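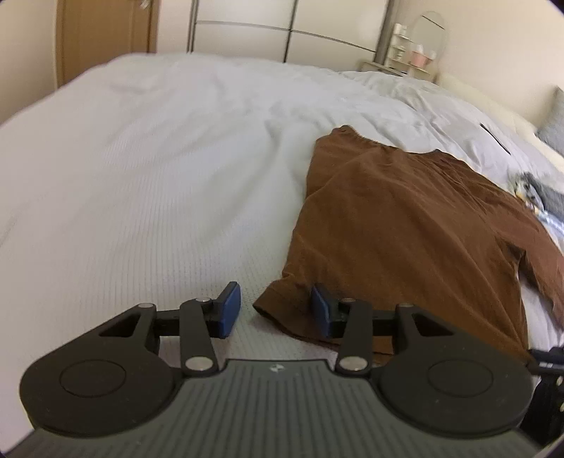

Tandska Home Handling Project

The Tandska Home Handling Project is a student project in robotics at Clollell Technical School. Its members record everyday household tasks with hand-held grippers and use the recordings to train a robot arm in the school laboratory. The main subject of the project is clothing: picking up a garment, spreading it, folding it and putting it in its place. The project is known among students simply as Tandska, after the street where the first meetings were held.

History

The project was started in March by Vasilis Tomić, a teacher of mechanics, together with students of the evening robotics class. At the beginning the class had only a robot arm named Grasso, which was fixed to a table and could lift wooden blocks. Tomić proposed that the students should work on a task which they know from their own homes, and the class chose folding. The first group had seven students. Delia Sima, who had before taught programming at the same school, joined in the second term and took over the part of the work that concerns data.

In the first term all examples were made by moving the arm with a joystick. This method was slow, and one shirt could take a whole lesson. The students also had to wait for each other, as there was one arm for the whole class. After the change to hand-held grippers, recording could be done at home and the arm was needed only for tests.

Equipment

The hand-held gripper used in the project is called Gelent. It has two fingers, which are moved by linkages of flat black bars with metal pivot pins. The finger pads are blue and rectangular, with softened corners. The grey body between the two black housings has fine ridges on its upper face. A camera is carried on the tool and looks forward over the fingers, so that the recording shows the pads together with the cloth in front of them.

The students keep two tools in use at the same time. Small repairs are part of the course, and each student has to take apart one linkage and assemble it again before the tool may be taken home.

Method of work

A recording begins with a garment lying on a bed, a sofa or a table. The student brings the pads to the edge of the cloth, closes them and makes the fold in one slow movement. Beds are preferred for long-sleeved clothes, which need much space. A bed is also more difficult than a table, for the reason that the blanket under the garment is soft and the fingers can easily take both layers together. In the project this mistake is called a "double bite". Recordings with a double bite are not deleted, but they are marked and kept in a separate folder.

The rooms are not specially prepared. Sima asks the students to leave pillows, cords and small things where they are, and to change the place of the garment between recordings. Students with the same kind of bed cover are asked to exchange covers or to work in another room. Faces and personal papers must not be recorded, and the student checks each file before handing it in.

Teaching

The course runs for two terms. In the first term the students learn the use of the tool, simple statistics and the marking of recordings. In the second term they train a model and test it on Grasso. The final mark depends on a written report and on a notebook, in which failed attempts must also be described. There is no examination.

Results

The arm is able to fold a small towel without help. With long sleeves it is less reliable, and the second sleeve is often left outside the fold. The group reports its results once a year at the open evening of the school. The next report is announced for 31/08/2026.

See also

Grasso (robot arm)
Gelent gripper
Clollell Technical School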